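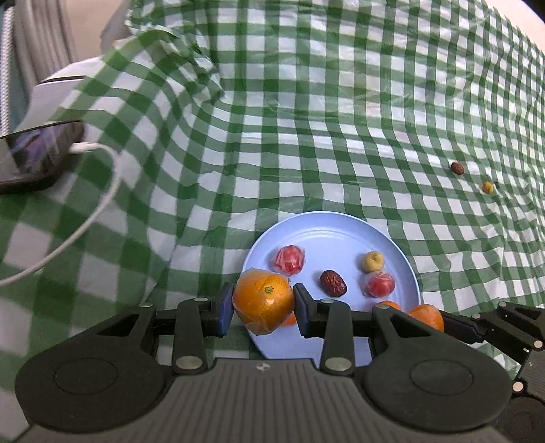
Blue plate on the green check cloth

From: Julián Esteban
To: Cirwood neighbors list
Subject: Re: Potluck in December, hall and food labels

Answers to the questions below, in order.

The hall is ours from 2 in the afternoon. The Comutura dance class has it before us and they stack their own chairs, so please don't go in early to set up. The side door on Alach Street will be unlocked. The front door sticks in cold weather and is best left alone.

Parking is the same as last year. There are 15 spaces behind the building, and the church across the street lets us use its lot as long as we are gone by evening. Leave the two spots by the ramp for people who need them.

On labels: yes, please label everything, including store-bought food. Put the name of the dish, your name, and whether it has nuts, milk, eggs, wheat or shellfish. Masking tape and a marker are fine. Last year we had three rice dishes with no labels and two people went without.

Hot food should arrive hot. The kitchen has one oven and it is slow. If you need an outlet for a slow cooker, write to me first – the wall by the stage trips the breaker with more than two plugged in.

Mrs. Chareonsuk is bringing noodles again and has asked for someone to do a big green salad. We also have no bread yet. Desserts are covered.

We have 31 households signed up. The sheet closes when the hall does its count, so add yourself this week if you are coming.

Julián

> Hi all,
> Three things about the potluck. What time can we get in? Is the lot
> behind the hall open or do we park on the street again? And do we
> need labels if the food comes from the store? My son can't have nuts
> and I would like to know before he fills his plate.
> Also, I still have the box of 1,000 napkins from the summer picnic.
> It is nearly full. Should I bring it?
> Thanks,
> Dana

P.S. Yes to the napkins.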